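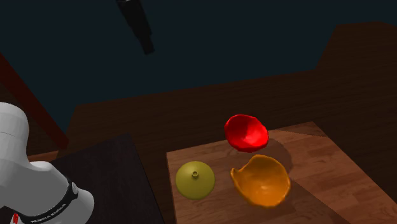

The Long Education of a Robot That Puts Away Bowls

Jul 24, 2025

There is a table in the Prevow simulator where the dishes have led hard lives. The orange bowl has a rim like a crumpled hat. The red one spends a good deal of its time above the wood, tilted toward whoever is watching. Neither has ever held soup, and neither exists, which keeps the replacement budget low.

The Kamer lab, a small robotics group on the second floor of a former shoe warehouse in Uswood, has used tables like this one to test a method it calls rehearsal pruning. The idea is simple enough to make you suspicious. A robot arm learning a chore in simulation usually practices everything, including the parts it already does well. Kamer's software watches for the moment a try starts to go bad, throws out all the dull motion leading up to it, and makes the arm practice from there, over and over, like a piano student stuck on the same awful bar.

The chore is stacking. Most people master it before they can tie their shoes and give it up again in college. For a robot arm, a bowl is a nasty thing to put down. It rocks. It slides off the one below it. If the rim is wavy, two bowls that look made for each other may have nothing in common once they meet.

The group ran 3789 practice attempts with pruning and the same number without. Arms trained the new way finished the stack in a test run of 10 bowls with three failures. The old way did worse, and took over twice as long to train. The paper calls this "encouraging," a word that in robotics covers everything from a breakthrough to a machine that stayed plugged in.

Then there is the matter of real dishes. Simulated bowls obey whatever rules of friction they are given, and someone has to give them. The group's first guess made the whole set behave like wet soap. The second made it behave like sandpaper, and the arm grew very confident. Its success rate that week was beautiful and had to be thrown away.

A firm called Lopes, which makes dish-handling equipment for hospital kitchens, has agreed to try the method on physical hardware in November. It asked for plastic bowls to begin with. The lab would like to go straight to china, and the two sides are still talking.

Until then, the practice goes on overnight, when computer time is cheap. In the morning someone comes in, makes coffee, and reads the list of everything that was dropped.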